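홈 | 작업노트 | 시뮬레이션 | 툴링 | 위키 | 로그인
최종 업데이트: 화요일 23:40
6월, 화요일 / 작성: Yoon 저장소 관리 계정

손목 카메라가 검은 화면만 보고도 자신 있어 하는 문제

오전에는 Pretedetti 플래너의 병합 충돌을 풀었다. 충돌난 파일이 전부 주석이었다. 주석끼리 싸우고 있었는데 양쪽 다 틀린 말이었으므로 둘 다 지웠다. 여기까지가 오늘의 순조로운 부분.

본론. 주방 환경에서 양팔 정책을 돌리면 손목 뷰가 방 모델 바깥을 향하는 구간이 있다. 벽도 바닥도 없는 쪽이라 렌더러는 정직하게 (0, 0, 0)을 준다. 문제는 Clorkell 인식 모듈이 그걸 받고도 "물체 없음, 신뢰도 높음"을 내보낸다는 점이다. 물체가 없는 것과 볼 것이 없는 것은 다른데, 우리 메시지 타입에는 그 둘을 구분할 필드가 없다. 필드를 누가 정의했는지 git blame을 돌려 봤고, 결과는 여기 적지 않겠다.

깊이 쪽은 더 심하다. 광선이 아무 데도 안 닿으면 far plane 값이 들어오는데, 이걸 정규화하면 "아주 멀리 있는 평평한 벽"처럼 보인다. 플래너 입장에서는 앞이 시원하게 뚫린 셈이다. 그래서 컬러는 컬러대로, 깊이는 깊이대로 따로 덤프해서 보기로 했다.
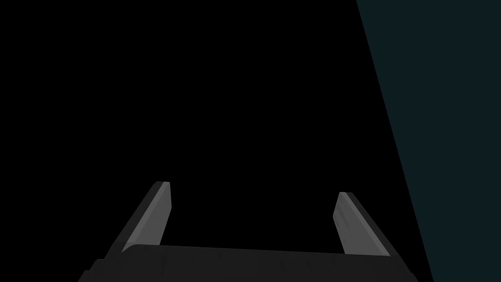 손목 뷰 컬러. 벌어진 그리퍼, 오른쪽은 청록색 면, 나머지는 순수한 검정.

청록색 면이 뭔지 한참 고민했다. 무늬도 이음새도 없어서 눈으로는 판단이 안 된다. 벽일 수도 있고 큰 가구 옆면일 수도 있다. 이름은 세그멘테이션 ID를 찍어 보면 나올 텐데, 하필 이 덤프에는 ID 채널을 안 켰다. 켜는 옵션이 기본값 꺼짐이고, 기본값을 그렇게 둔 사유는 "용량"이라고만 적혀 있다. 디스크는 지금도 절반이 비어 있다.

다음으로 의심한 것은 자기 몸 마스크. 손가락 두 개와 팜이 화면 아래쪽을 차지하는데, 마스크가 이걸 제대로 지우면 남는 건 검정과 청록뿐이다. 특징점 추출기는 여기서 붙잡을 게 경계선 하나밖에 없다. 직선 하나로 6자유도 자세를 추정하려면 상당한 낙관주의가 필요하고, 우리 추정기에는 그게 있다. 공분산을 출력해 보니 직선 방향으로도 작은 값이 찍힌다. 관측이 안 되는 축인데도 그렇다. 원인은 하한 클램프가 아니라 상한 클램프였다. 발산이 보기 싫어서 위를 막아 둔 모양이다. 발산을 못 보게 하면 발산이 없어진다는 설계 철학.

클램프를 풀고 돌리니 예상대로 공분산이 커졌고, 예상대로 경고 로그가 터졌다. 한 에피소드에 경고 546줄. 전부 같은 문장이다. 로그 억제는 나중에 하기로 하고 일단 반가워했다. 적어도 이제는 모른다고 말을 한다.

그다음은 전체 뷰 쪽. 좌표계가 의심스러웠다. 손목 뷰에서 보는 것과 몸통 쪽 뷰에서 보는 것이 같은 방에 있다는 보장을 먼저 하고 싶었다. 외부 파라미터를 파일에서 읽는 경로와 시뮬레이터에 직접 묻는 경로가 따로 있고, 둘이 다르면 조용히 파일 쪽이 이긴다. 조용히, 라는 부분이 특히 마음에 든다.
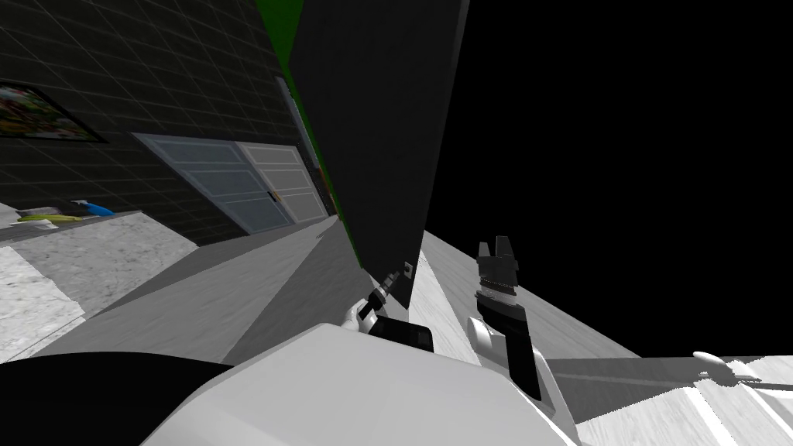
두 경로를 비교하는 테스트를 짰다. 고정 시드로 자세를 1000개 뽑아서 변환 행렬 차이를 보는 단순한 것이다. 회전은 다 맞았다. 평행이동은 50개에서 틀렸고, 전부 카메라 링크 이름에 접미사가 붙은 경우였다. 파일 로더가 접미사를 잘라 버리고 부모 링크의 변환을 돌려주고 있었다. 수정은 두 줄. 찾는 데 걸린 시간은 점심과 그 이후 전부.

기울기 자체는 버그가 아니었다. 몸통 쪽 카메라가 원래 비스듬하게 장착되도록 설정되어 있고, 타일 벽도 조리대도 그만큼 누워서 나온다. 처음 이 환경을 받은 사람은 다들 한 번씩 중력 벡터부터 확인한다. 나는 오늘 두 번 확인했다. 중력은 여전히 아래쪽이다.

방 바깥의 검은 영역도 이쪽 뷰에서 보면 이해가 된다. 모델링된 방이 끝나는 자리부터는 그냥 없다. Fendico 씬 로더에 배경 돔을 까는 옵션이 있어서 잠깐 유혹을 느꼈지만 안 쓰기로 했다. 하늘을 깔면 화면은 예뻐지고 특징점은 하늘에 붙는다. 지난번에 그렇게 했다가 구름을 기준으로 위치를 잡는 로봇을 얻었다.

대신 넣은 것:
- 인식 메시지에 no_return_ratio 필드 추가. 깊이가 far plane에 붙은 픽셀 비율이고, 자기 몸 마스크를 뺀 나머지 기준.
- 비율이 문턱을 넘으면 "물체 없음" 대신 "관측 없음" 반환.
- 플래너는 "관측 없음"인 방향을 자유 공간으로 치지 않음.

문턱값은 아직 손으로 정했다. 근거를 쓰는 칸에 "느낌"이라고 적었다가 지우고 "잠정"이라고 고쳤다. 뜻은 같다.

패치 넣고 손목 뷰를 다시 덤프해서 마스크 경계를 점검했다. 팜 윗면이 배경 검정하고 밝기가 거의 붙어 있어서, 컬러만으로 만든 마스크는 그 언저리를 자꾸 파먹는다.
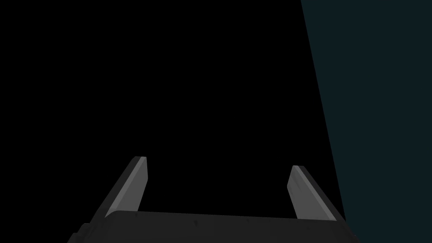 그래서 마스크는 컬러를 버리고 URDF 메시를 투영해서 만드는 쪽으로 돌렸다. 느리지만 손가락이 얼마나 벌어졌는지 관절값으로 이미 알고 있으니 굳이 픽셀에게 물어볼 이유가 없다. 투영 마스크를 2픽셀 팽창시키면 손가락 옆 모서리까지 덮인다. 더 키우면 손끝 근처에서 정작 잡아야 할 물체를 먹기 시작하므로 여기서 멈춘다. 작은 물체로는 아직 시험 안 했다.

부작용 하나. 플래너가 이제 방 바깥 방향으로 팔을 안 뻗는 건 좋은데, 관측 없는 쪽을 전부 막힌 것으로 치니까 시작 자세에서 갈 데가 없다며 계획을 거부하는 경우가 생겼다. 겁 없는 플래너에서 집 밖에 안 나가는 플래너로 바뀌었다. 비용을 무한대로 두지 말고 유한한 벌점으로 바꿔야 할 것 같은데, 벌점 크기를 정하려면 또 숫자 하나를 잠정으로 적어야 한다.

남은 일
- 덤프 스크립트에서 세그멘테이션 ID 기본값 켜기 (청록색 면의 정체 확인)
- 경고 로그 억제. 같은 문장은 에피소드당 한 번이면 충분
- 외부 파라미터 불일치 시 조용히 넘어가지 말고 죽도록 변경
- 관측 없음 벌점, 시작 자세 예외 처리
- 접미사 테스트를 CI에 올리기. 지금은 내 노트북에서만 통과함

야간 배치는 새 브랜치로 걸어 놨다. 기존 브랜치 결과는 비교용으로 남겨 두었으니 지우지 말 것. 폴더 이름이 tmp2인 건 안다.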